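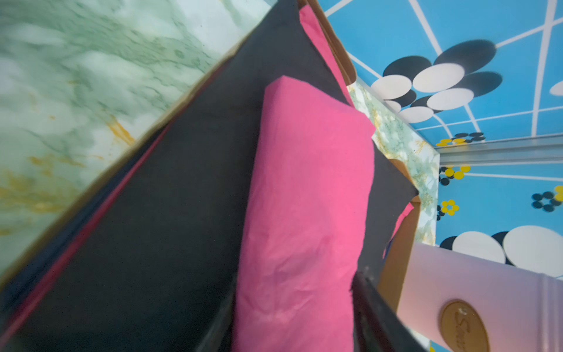 Can a machine tidy up a kitchen table yet? Parts of one, slowly, with a person nearby.

March 12, 2026. Bromley bench, chores list. Folded cloth went first: 25 tries at the upright pink piece, fingers down beside the stack. My mother would have finished and moved on to criticizing the curtains. Log is under Srour, run 1,759. 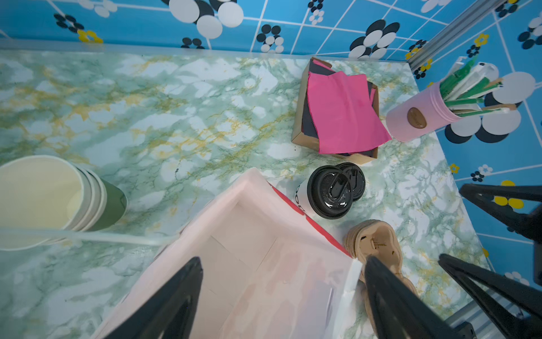

Mbali Pretorius

Next up, the paper bag. Open mouth, thin sides, cups lying nearby. Two grippers, one bag, and I still want a third hand. Try slower closing before July.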